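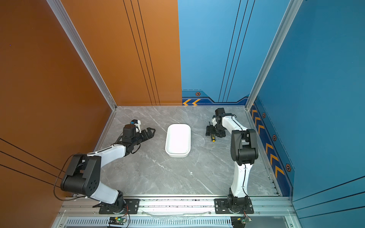 Bimanual cell, right arm misses the screwdriver on replay

mlevchenko
Club project, two arms on a shared rail, tray between them. Task is tool to tray: right arm takes the screwdriver by the handle, sets it in the tray, left arm stays clear. We have 49 demos recorded. On replay the right gripper closes short of the handle. Same demo, same start pose, tool placed on a tape mark. Left arm replays fine on its own tests. Firmware matches on both boards. Where would you look first?
Maksym Levchenko, Parnum robotics club

revar_bench
Homing offset on the right shoulder. Compare raw encoder counts in the rest pose before and after a power cycle.

mlevchenko
Did that Sunday. Shoulder and elbow repeat within 2 counts. Wrist roll I did not log.

pondier
Log it. Also, is your base plate square to the rail? Our plate had slop in the bolt holes and walked a little every session. Replay error grew over the term and we blamed the servos for most of it.

khoury_lab2
Plate slop would show up as a constant offset within one session. He says it closes short. Does it miss by the same distance each time or does it scatter?

mlevchenko
Scatters. Roughly 6 mm spread along the reach direction, much less sideways.

khoury_lab2
Then it's gravity sag plus gain. Demos are hand guided, so the recorded positions are where you held the arm. On replay the P term has to carry the links and it settles low and short. Raise P on the elbow, add a little I.

revar_bench
Disagree on I. You will get a limit cycle at the wrist and a noisy dataset. Raise P only. And sag alone gives you a bias, it doesn't explain the spread.

khoury_lab2
It does with stiction. The joint stops in a different place depending on how it came in.

revar_bench
Fine, but then I makes it worse. It winds up against the stiction, breaks loose and overshoots.

sdemirtas
Sinan Demirtaş, same club, I wired the cell. P on the right elbow is 700, left elbow is higher. I copied the left config over in October and the elbow line did not get saved. Maksym, check the yaml before touching anything else.

mlevchenko
Confirmed, the values differ. Setting right to match left, no I term. Will rerun ten replays from the same demo and post the joint error.

pondier
Still put a square on the plate while you're in there.

mlevchenko
Will do. Does anyone keep demos recorded under the old gain, or do they all go?

khoury_lab2
Keep them if you train on measured positions. If the actions are commanded targets from a leader arm, rerecord.

revar_bench
I'd rerecord either way. 49 is an afternoon.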